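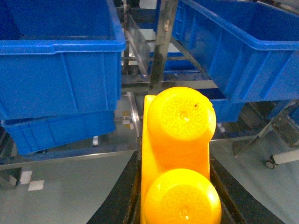
4. Setting Up Online Order Fulfillment for a Store

Fulfillment mode tells Jitine whether a store serves walk-in shoppers, picks online orders, or does both. A store that has never been assigned a mode is treated as walk-in only, and its stock is hidden from the online catalog. Before changing the mode, confirm that every item the store will pick has a catalog record with an item name, a pack size and a shelf location. Small parts need more care than boxed groceries. A yellow plastic part with two domed caps and faint raised lettering, for instance, should be entered under its supplier part number, and the molded lettering should go in the Notes field only if it can be read in full. Pickers search the Item Name field first, so color and shape belong there.

You need the Store Manager or Regional Administrator role to complete this section. Users with the Picker role can view the settings but cannot save them.

4.1 Assigning the fulfillment mode

1. Sign in to Jitine and open Stores > Store Profile.

2. Select the store from the list. If the store is missing, check that it has been linked to your region (see section 2).

3. Under Fulfillment, choose one of the following:
Walk-in only -- the store does not receive online orders.
Mixed -- the store receives online orders and its registers stay active.
Online only -- the registers are locked and all stock is released to the online catalog.

4. Enter a start date. The change takes effect when the store's business day opens on that date.

5. Click Save, then click Publish. A saved change that has not been published has no effect on the store.

CAUTION: Switching a store to Online only cancels any in-store promotion still running. Canceled promotions are not restored if the store is switched back. Export the promotion list before you publish.

Note: Stores on the Purves register interface must be closed out before the start date. An open register session blocks the change and returns error 42.

4.2 Defining pick zones

A pick zone is a group of shelf locations that one picker can cover in a single trip. Each store must have at least one zone before it can receive orders. Jitine supports up to 29 zones per store.

1. Open Stores > Pick Zones and click Add Zone.

2. Enter a zone code. Codes may contain letters and numbers but no spaces.

3. Assign shelf locations to the zone. A location can belong to one zone only. Assigning it to a second zone removes it from the first without a warning.

4. Set the temperature class to Ambient, Chilled or Frozen. Do not mix classes within a zone. Orders that contain items from more than one class are split automatically and joined again at the packing station.

5. Assign a holding location. Picked orders wait here until they are packed or handed to the driver. Open racking with plastic bins is suitable for ambient orders. Label each level of the rack as its own location, so that a bin on the top level and a bin on the lower level scan differently.
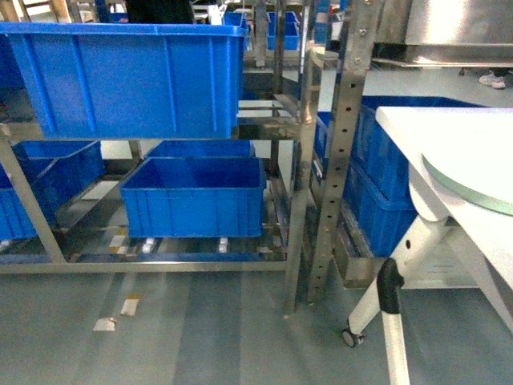

6. Click Save. The zone appears in the list with the status Ready. If the status is Incomplete, one or more shelf locations have no walking sequence. Open the zone, click Sequence, and number the locations in the order they are to be visited.

4.3 Order limits and cutoff times

1. Open Stores > Capacity.

2. Enter the maximum number of orders per delivery window. The default is 93, which is too high for most stores in Mixed mode.

3. Enter the cutoff time for each window. Orders placed after the cutoff move to the next open window.

4. Select the substitution rule. With Ask Customer selected, the order is held until the customer replies or the cutoff passes. With No Substitutes selected, missing items are refunded at packing.

Note: Stores that use Druretti route planning must set the same cutoff times in both systems. Jitine does not read cutoff times from Druretti. If the two differ, orders accepted between the earlier and the later time are left without a route and must be assigned by hand.

4.4 Test order

Place a test order before the start date. Use the customer account TEST-STORE and include 3 items from different zones. Check that the pick list prints in walking sequence, that the holding location scans correctly, and that the order closes at packing. Void the order when finished. Test orders that are not voided reduce the stock count.

Section revised 8 June 2019, Ilari Toivonen, Wirow Documentation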